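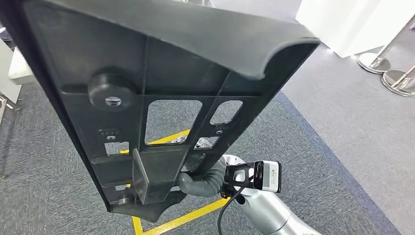
Le plastique, d'où vient-il ?

Regarde dans ta trousse ou dans la cuisine : il y a du plastique presque partout. Pourtant, on n'en trouve pas dans la nature comme on trouve du bois ou du sable. Il faut le fabriquer.

Du pétrole aux granulés
La plupart des plastiques sont faits à partir du pétrole. Dans une raffinerie, on le chauffe pour séparer les différents liquides et gaz qu'il contient. L'un de ces liquides s'appelle le naphta. Des usines le transforment en molécules toutes petites, puis les accrochent les unes aux autres pour former de très longues chaînes : les polymères. Le mot vient du grec et veut dire « plusieurs parties ».
Le plastique obtenu est coupé en petits grains, les granulés. On les vend en sacs ou par camions entiers. On peut leur ajouter un colorant — du noir, par exemple, avec une poudre de carbone.

Le moulage
Pour faire une pièce, on verse les granulés dans une machine qui les chauffe. Beaucoup de plastiques deviennent mous vers 200 degrés. La machine pousse cette pâte dans un moule en acier, on laisse refroidir, on ouvre et la pièce tombe. Cela s'appelle l'injection.

Pourquoi des nervures ?
Retourne une caisse ou le couvercle d'un bac. Souvent, l'envers est couvert de petits murs qui se croisent. Ce sont des nervures. Elles rendent la pièce rigide sans qu'elle soit épaisse. Une pièce trop épaisse serait lourde, refroidirait lentement et pourrait se déformer.
Tu peux essayer avec une feuille de papier. Pose-la à plat entre deux livres et mets une gomme dessus : elle plie. Plie-la maintenant en accordéon et recommence.

Et après ?
Certains plastiques peuvent être fondus de nouveau, d'autres non. Sur beaucoup d'objets, un numéro de 1 à 7 dans un triangle indique la famille du plastique. Il ne veut pas toujours dire que l'objet sera recyclé — cela dépend du tri de ta commune.

Texte : Pejman Mazandarani, novembre 2023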